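Kitchen > Dishes > How to load a rack with glass plates

How to load a dishwasher rack with glass plates (without chipping them)
By Tatiana Krajčí
Last updated: September
131 shares | 2,965 views

Quick one. Glass plates are slippery and the rims chip if you look at them wrong. Takes five minutes to learn, then you stop thinking about it.

Step 1 - Look at the rack first
Pull it all the way out, or lift it out and set it on a flat counter. Check for bent tines. Any with the coating worn off, cover the tips - you can get little caps at Amside or any hardware place. Bare wire on glass is where teh scratches come from.

Step 2 - Hold the plate upright
Fingers on the rim, not flat on the face. Line it up with the gap before you get to the rack. Not over it, before it.
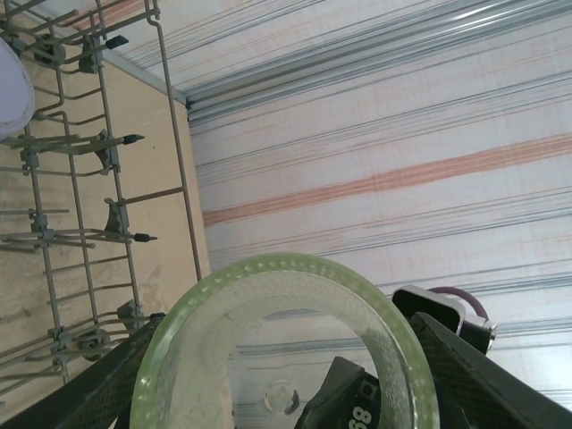

Green glass plate with the beaded rim, held upright next to the rack.

Plates with raised dots on the rim are thicker at the edge than you think. Give them every second gap. I crammed mine once and two of them rang like a bell the whole wash.

Step 3 - Lower, don't drop
Straight down between the tines till it sits on the bottom wires. Then let it lean. If it leans on its neighbor, move it over one. Two hands is fine, so is one on the plate and one keeping the rack still.

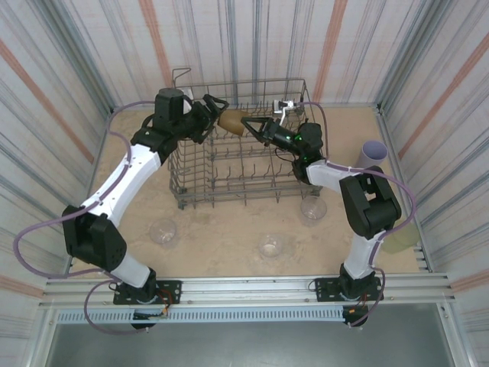

Step 4 - Clear glass goes where you'll see it
Or rather, where you'll remember it. Clear stuff dissapears against gray wire. I keep mine on one side, always the same side, so I'm not knocking it with a pan.
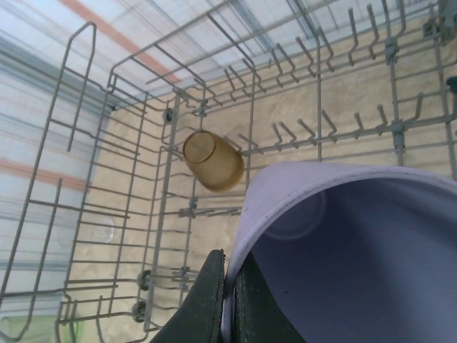 Big plates at the back, small ones in front, everything facing the same way. Bowls last. If your rack has fold-down tines, fold them for bowls and put them back up after, or you will forget and the next load goes in crooked.

Step 5 - Slide in slow
Push with both hands. If it rattles, stop and shift things.

Unload from the bottom rack up. Dry the rims with a soft cloth - water sits in the dots.

14 comments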